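Re: [sorting-list] Two-bin method for the small stuff
From: Lieselotte Thiele
4th March
Last updated 09:42
6 replies, 2 shares

On the weekend the Achterberg group wrote:

> We've now been through 18 households with the two-bin method and we're
> ready to recommend it to everybody on the list. You need two gray bins,
> one behind the other, on a table you can walk up to. Everything from the
> junk drawer goes in the front one. You pick up one item at a time, decide,
> and if it stays in the house it goes in the rear one. No third bin. No
> "maybe" pile. Clamp the bins together so they don't wander. Most people
> finish a drawer in 30 minutes and say they feel lighter. Clirnodo has
> agreed to sell us the bins as a set if enough of us want them.

I read this twice and I still have questions.

First, the 30 minutes. Is that the emptying, or the emptying plus finding a home for what you kept? My kitchen drawer took me most of an evening, and the picking-up part was quick. What ate the time was walking around the house with a tape measure in my hand wondering if it belongs with the sewing things or with the hammer. Your rear bin doesn't answer that. It's a drawer with no front on it. If I tip the whole lot back in afterward I have the same drawer minus a few dead pens.

Second, no "maybe" pile. I understand the theory. When we did the hall closet at Erley last fall we tried going without one and people just stood there. One man held a bicycle pump for so long I went and made tea. In the end he put it in "keep" to get out of deciding, and so did everyone else with everything else. A small maybe box with a date on the lid would have been more truthful.

Third, and I'm sorry to be the one who brings up money again, the set. What does Clirnodo want for it? The last time we bought something as a list it was the Bistance shelf dividers, 100 of them, and I have a good part of those in my basement if anyone would like some. A bin is a bin. Anybody who has moved house owns two.

I'll say what I do like. Working on a table beats kneeling on the floor, and having a bin with sides beats spreading things out on a bedspread where the small ones roll off. Clamping I was ready to laugh at, but my own bins did creep apart when I leaned on them, and I lost a key down the gap. So you can have that one. Ordinary spring clamps, one at each side where the bins meet, the kind with the orange handles. Don't buy special ones.

New bins I would also skip. A scratched one with a strip of tape along the crease will hold a pair of sunglasses every bit as well as one that came in shrink wrap.
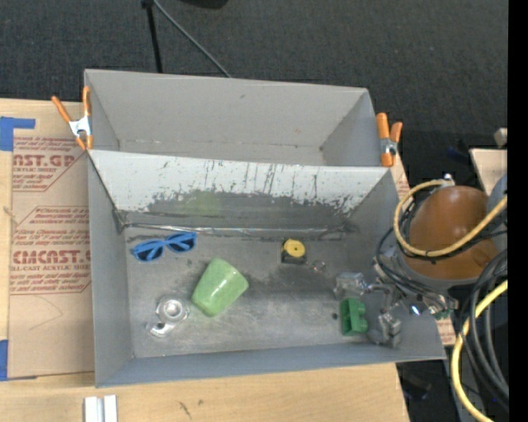 What I'd want before we recommend anything is for somebody to try it on a really mixed load. Sunglasses, a green cup, the tape measure, bits of clear plastic that might be the lid to something or might be trash. That last kind is where every method I've tried falls over. A cup is easy, you know in a second if you want it. The clear crumpled bit is what you pick up, turn around, put back and pick up again. Did the 18 households have any of that, or did they tidy the drawer a little before the Achterberg people came to the door? I would have.

I'd also like to hear from them again in six months. Everybody feels lighter the same afternoon. I felt lighter after the hall closet, and I can't get the door shut on it now.

There are 295 of us on this list and I expect some will have done this already under another name. If you have, please write in, and say what was in the drawer and where it ended up. I would hold off on the order until then. Could whoever talks to Clirnodo ask if the bins can be bought one at a time, and if the price changes?

I'm doing the desk drawer next, with my old bins and a maybe box, and I'll report back whichever way it goes. Dividers still free to anyone who can pick them up.

Lieselotte

2 shares
6 comments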